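Paper Bags and the Food Scrap Pail: What Changes This Winter

January 27, 2021

Curbside food scrap pickup on the east side of town has been running for 13 weeks, and 308 households are now signed up. Most of the questions that come in to the newsletter are about bags, so this item sticks to bags, with a few notes at the end about cold weather and the drop-off site on Zirnness Road.

The hauler, Haletti, accepts food scraps loose, in newspaper, or in plain brown paper bags. It does not accept plastic bags of any kind, including the green ones sold as compostable. Those bags do break down at some sites, but the Vasconcelos yard, where our scraps go, turns its piles on a short schedule and the film comes out the other end in strips. The strips have to be picked out by hand before the compost can be sold. Loads with a lot of film in them are sent to the landfill, and the town pays the tipping fee.

Paper bags from the grocery store are fine. Ink on the outside is not a problem. Handles made of twisted paper can stay on; handles made of cord or plastic should be cut off first. Bags with a shiny inner coating, like the ones used for pet food or some takeout, go in the trash. If you are not sure whether a bag is coated, tear a corner. A coated bag shows a thin clear layer that stretches before it rips.

A full-size grocery bag is too tall for the kitchen pail that came with the starter kit, but it can be cut down or the top can be rolled outward a few times until it fits. Rolling makes a stiffer rim, and the bag stands open by itself on a counter while you peel vegetables. Lunch bags fit the pail without any folding, though they get soft at the bottom after a day or so of coffee grounds.
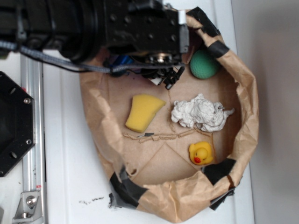
Wet scraps are the main reason people give up on paper. A folded sheet of newspaper in the bottom of the bag takes care of most of it. Egg cartons torn into pieces work too. Let tea bags and grounds drain in the sink before they go in, and keep soup and cooking oil out completely. Oil can go to the drop-off site in a closed jar, where there is a separate drum for it.

Several people asked about freezing. Scraps left in an outdoor cart overnight will stick to the walls, and the truck's lifting arm can't always shake them out. If your cart comes back half full, the driver has not skipped you. Put a layer of dry leaves or crumpled paper in the bottom of the empty cart, and bring the cart to the curb in the morning when you can. Hot water is not a good idea -- it refreezes and makes things worse.

The Zirnness Road drop-off is open through the winter for anyone outside the pickup area. The limit is up to 40 pounds per visit. Paper bags can go straight into the bins, contents and all. Please close the lids, as crows have been getting in.

Vavalent Hardware is again carrying replacement pails and the carbon filters that fit in the lid. Filters cost $6 and should be changed when the pail starts to smell with the lid shut. Rinsing an old filter does not bring it back.

Residents who want to join the pickup can fill out the form at the town office or leave a message on the solid waste line. New carts are delivered at the start of each month. Apartment buildings need one form per building, signed by the owner or manager.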